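Exhibitor Questions
Ultberg Food Service and Bakery Show

Who can book a stand?

Any company that makes, imports or distributes bakery ingredients, kitchen equipment, tableware, packaging or cleaning products for the trade. Consultants and software firms can apply too, but they are placed in Hall B. We do not take retail-only sellers.

How big are the stands?

The smallest shell stand is 12 square meters. It comes with walls, carpet, a name board and one power outlet. Space-only stands start at 61 square meters, and you bring your own builder. Corner positions cost extra and go quickly.

What does it cost to register?

There is a registration fee of $300 per company, charged once no matter how many stands you take. It covers your entry in the printed catalog and on the website. The fee is not refunded if you cancel.

Can two companies share a stand?

Yes. The company that signs the contract is the main exhibitor and gets the invoice. The second company pays its own registration fee and has its own catalog entry. Last year Pudness and Muteo shared a stand this way, and both were listed.

Can I cook or bake on my stand?

Yes, if you tell us on the technical form. Gas is not allowed in either hall. Electric ovens and fryers need a three-phase connection, which has to be ordered by the end of September. Fryers also need a hood with its own filter. Late orders are taken if there is capacity on your row, at a higher rate.

Is there somewhere to wash dishes?

There is a shared wash-up area behind Hall A with sinks and two commercial machines. It opens one hour before the show and closes one hour after. Bring your own racks and mark them with your stand number. Plates left overnight are moved to the shelf by the door.

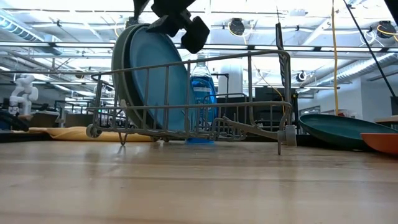 Can I give out samples?

Food samples are free to hand out as long as they are bite size. Drinks are limited to small cups. Alcohol needs a separate permit, so write to Dilani Naratnam's office before you ship anything. Selling food to eat at the show is reserved for the caterer, Akpalu.

When can I set up?

Space-only builders get in on Tuesday morning. Shell stands are ready from noon on Wednesday. The show opens to visitors on Thursday at 10:00 a.m. All empty crates have to be out of the aisles by 8:00 p.m. the night before.

Do I need insurance?

Yes. Public liability cover is required, and we ask for a copy of the certificate with your technical form. Stock and equipment are your responsibility from the time they arrive until you take them away.

Who do I contact?

Stand bookings: Parveen Weerakoon
Power, water and drainage: Arif Matubbar
Catalog and badges: Chaminda Majumder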